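Drarkmont Demonstration Kit, Operator Guide
Section 6: Recording the Bin-Packing Task

Print this page | E-mail this page

This section assumes you have finished Section 5, that the head camera is mounted and calibrated, and that the person wearing it has stopped fiddling with the strap. If any of these is untrue, go back. The software will not warn you. It will record whatever it is given, with great confidence, and you will find out during training.

6.1 What you are recording

The packing task is one person, one bin, and one pile of tangled objects. The person takes objects from the pile and packs them into the bin until no more will go in, then closes the lid. The camera records from the head. The policy learns from the recording. On paper it takes a page to set up, and the first afternoon will go to the lid.

We use hand grip strengtheners as the standard objects. They were chosen after the Prasham trials, where the first object set was foam blocks. The policy packed foam blocks beautifully and could then pack foam blocks. Grip strengtheners have hooks, springs and handles, they catch on each other, and they all look alike from above. A policy that can pull one out of a pile has learned something you may be able to use again.

Note: The pile is supposed to be tangled. Operators with tidy habits will want to lay the objects out in rows before starting. Please let them do it somewhere else.

6.2 Before you start

1. Clear a patch of floor large enough for the bin, the pile and a seated or kneeling adult. Floor markings may stay. The Gaillard segmentation step was trained on marked floors and copes with them.

2. Place the bin on the floor with its lid off and out of the camera's view. Both end clips should be hanging free. A clip folded inward will steal room from the last object, and the operator will blame the object.

3. Tip the objects out beside the bin, on the side of the operator's stronger hand. Do not pour them from height. They bounce, and one will go under something on casters.

4. Put on the head camera and look at the middle of the bin. Check the preview. You want the whole bin and most of the pile in view without moving your head. If you see mainly your own knees, tilt the camera up one notch.

5. Start the Vernico recorder and wait for the second beep. The first beep means the recorder is thinking about it.

Caution: The springs pinch. This is most of what a spring does. Pick objects up by the handle or the curved body, and keep fingers out from between the handles. An operator who has been pinched packs very slowly for the rest of the session, and this will show in your data.

6.3 Packing the first layer

The first layer decides the episode. If it lies flat, the rest will mostly behave. If it doesn't, the operator spends the last minute leaning on the contents, and the policy learns to lean.

1. Hold the bin by its rim with the weaker hand. Keep holding it. Operators let go when they get comfortable, the bin slides, and the policy has to work out why the world moved.

2. With the other hand, take one object from the edge of the pile. If a second one comes along with it, shake or twist it loose over the pile, not over the bin. Leave this in the recording. Untangling is half of what we are after.

3. Lay the object on its side, flat on the floor of the bin, with the hook toward the holding hand and the handle pointing away.

4. Lay the next one alongside it, facing the same way. Nest the hooks if they will nest. Do not force them.

5. Press down with an open palm before letting go. Objects that feel settled often aren't. 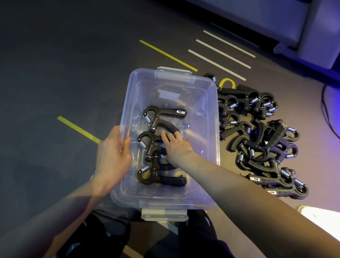 Figure 6-1. Left hand on the rim, right hand pressing; hooks at the left, source pile to the right of the bin.

6. Carry on until the floor of the bin is covered, then start the next layer the same way. From the second layer on, you may turn an object end for end if it fits better. Pick one habit and keep it for the whole session.

Note: Left-handed operators should mirror everything: pile on the left, right hand on the rim. Mark the session "mirrored" in the recorder menu. Do not ask a left-handed operator to work right-handed for the sake of consistency. We have those recordings. They are consistent.

6.4 Ending an episode

1. Stop when the bin is full or the pile is gone. Full means the lid would close without an argument.

2. Bring the lid into view, set it on the bin and fasten the far clip first, then the near one.

3. Take both hands off the bin and hold still until the recorder beeps. Scratching your nose at this point adds nose-scratching to the end of the task. The policy has no nose and will do its best.

4. Press Save or Discard. If you are unsure, press Save and set the Doubtful flag. Doubtful episodes are left out of training by default and can be looked at later, in theory.

5. Empty the bin back onto the floor and mix the objects by hand. An emptied bin keeps its layers surprisingly well, and a pile that arrives already sorted makes for a very flattering episode.

6.5 Which mistakes to keep

New operators tend to discard every episode that wasn't perfect. Please don't. The March release of the training set was built this way, and the resulting policy was graceful until it dropped something, at which point it went on packing empty air in good order. Keeping the fumbles fixed more of this than any change we made to the model.

Keep the episode if:

- an object was dropped and picked up again
- two objects came up together and had to be separated
- an object was put in badly, taken out and put in properly
- the bin slid and was pulled back into place

Discard the episode if:

- someone else's hands came into view
- the camera slipped on the head
- the operator stopped to answer a phone
- the lid was fastened over a protruding handle by force

Caution: Do not stage mistakes. Staged fumbles are easy to spot. The hand slows down just before the accident, and the policy will learn to slow down too, waiting for an accident that never comes.

6.6 How much is enough

The reference set holds 1427 saved episodes. After the Doubtful ones and the duplicates were taken out, 1005 were used for training. You will not need that many to adapt the policy to your own bin. In our tests, 56 fresh episodes with a new bin brought placement back to the level of the reference set, provided that at least 2 operators shared the work. With one operator, the policy picked up that person's style, including a small tap on the rim after each object. It served no purpose anyone could find, and the arm performed it faithfully.

Results with new objects are less cheerful. Swapping grip strengtheners for something of similar size and stiffness works tolerably well. Swapping them for anything soft does not, and more episodes helped less than we hoped. If your objects are soft, read Section 9 before you record anything, and lower your expectations to match.

6.7 Common problems

The hand hides the object. This is normal. A palm pressing down will cover whatever it is pressing. Gaillard fills in short gaps by itself. If the hand rests in one place for a long time, the object is marked lost, and you will see a gray bar in the timeline. Ask the operator to press and lift.

The bin walls confuse the depth map. Clear plastic does this. The recorder may decide that the near wall is not there, or that it is there twice. Turn on Clear Container in the Vernico settings. If the setting is already on, turn it off and on again. We are aware of how this sounds.

The object count is wrong. In the pile it is always wrong. The objects are the same color, they overlap, and the springs throw back the light. Pile counts are shown for interest only and are not used in training. The count inside the bin should be right at the end of each layer. If it isn't, check for a bright patch of light on the floor near the work area and move the lamp, or the bin, or wait for the sun to go somewhere else.

The recorder reports "operator absent." The camera has lost both hands. Usually the operator has sat back to admire the first layer.

Next: Section 7, Checking and Labeling Episodes. Bring coffee.

Guide revised November 1, 2025

Print this page | E-mail this page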